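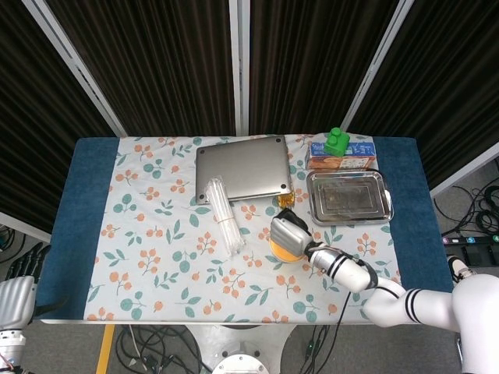 Photo: Mistar

Call for participants: robot open day at Forkstead

Mistar is looking for 30 people to take part in an open day at our Forkstead site in November. You do not need to know anything about robots. You do need to be 18 or over and free for one full session, either morning or afternoon.

We build and test two-armed robots for everyday jobs at a table: picking things up, passing them across, putting them down where they are wanted. Up to now most of the people who have worked with them have been our own staff, and we would like to know how other people get on.

What you will do

Each session lasts three hours with a break. You will be in a group of no more than 11. First there is a short safety talk. Then you watch a demonstration with a member of the team, and after that each person takes a turn at asking for a task and watching how the robot goes about it. You will be asked to stop it at least once, using the stop button, so that you know how. At the end there is a paper form to fill in and a group talk, which we record (sound only).

You can sit out any part of the session and still be paid for the whole of it.
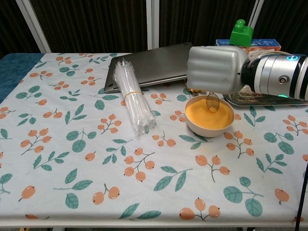
Spoon work is the part of the day we most want your views on. It is slow, and people differ a good deal in how close they are willing to sit while it is going on. In the demonstration the hand closes into a fist round an amber plastic spoon and holds it bowl down over a full round bowl, with the straws and the laptop left lying on the same cloth. We will ask you whether you would want the table cleared first, how fast the arm should move, and at what point you would have stepped in.

Who can apply

We want a mix of ages and jobs. People who cook or serve food for a living, and people who help a relative at mealtimes, are especially welcome. Wheelchair users can reach all the rooms we will be using. Please do not apply if you work for Mistar or for our partner Fröhlich, or live with someone who does.

Payment

£45 per session, paid by bank transfer within two weeks. Bus fares are paid back if you bring the ticket. Tea, coffee and sandwiches are provided. Tell us about any allergies on the form.

Getting here

We are in the Gritska building, Unit 263, at the far end of the Forkstead estate. Parking is free but limited. Please wear flat shoes and tie back long hair. Bags and coats go in the lockers by the front desk.

How to apply

Fill in the form on our website and quote reference 2935. Applications close on October 21, 2020. We will write to everyone who applies, whether or not we can offer a place, and those chosen will be given a choice of dates where we can.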